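Home networking | Textbooks and course notes
Thursday, December 18, 2025
By the Hemodbridge course team
Print this chapter | E-mail this chapter

Chapter 4
Finding Names: How Your Computer Looks Things Up

Most of us type the name of a website many times a day without giving it a second thought, and there is no shame in that — the whole arrangement was built so that we wouldn't have to. Your computer, though, can't do very much with a name. Before it can fetch a page or collect your post it needs a numerical address, and it gets one by asking another machine, called a name server, whose job is to answer exactly that sort of question.

In the last chapter we set up the small practice network we call Dorkden, and I hope you still have it to hand, as we shall be leaning on it a good deal. If you put it away over the holidays, do get it out again and check that both machines can reach one another before you read on. I'll wait!

4.1 Asking the question

Suppose you want to visit a machine called Barbier. Your computer first looks in its own short memory, known as a cache, to see whether it has asked lately. If it has, the old answer is used again and nothing goes out on the wire at all. If it hasn't, a small message goes off to the name server, and with any luck a small message comes back.

Every answer carries a lifetime, given in seconds. On our practice network the entry for Barbier has a lifetime of 968, so you may see some other, smaller figure when you look, as the cache has been quietly counting down while you made your tea. 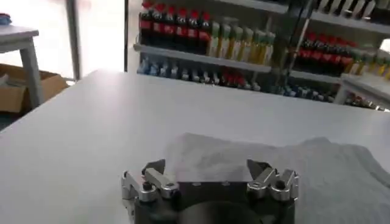
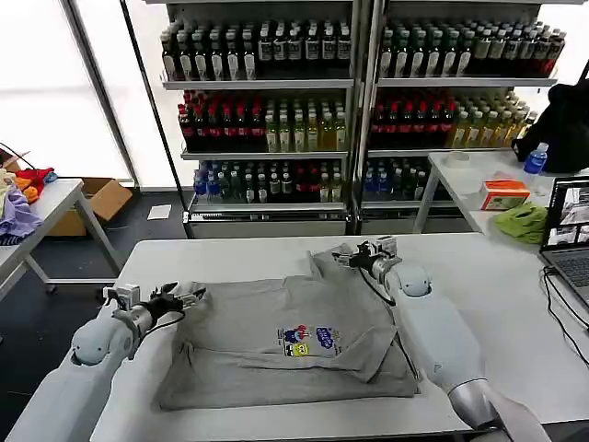 4.2 Watching it happen

Start the Zernent viewer from Chapter 2 and set it to keep the last 200 lines, or you'll find yourself scrolling for a very long time. Then clear the cache, open a browser and ask for Barbier by name. Look for two lines close together, the question and its reply, and write down the time beside each of them.

Now ask for Barbier again, straight away. You should find no new question in the list, and if you do, it's worth checking whether your browser keeps a cache of its own (many do, and it catches out nearly every class we teach).

Keep your notes safe, please. We shall want those times in section 4.3, where we put a deliberate mistake into the name server and follow the trouble it causes, one machine at a time.

Print this chapter | E-mail this chapter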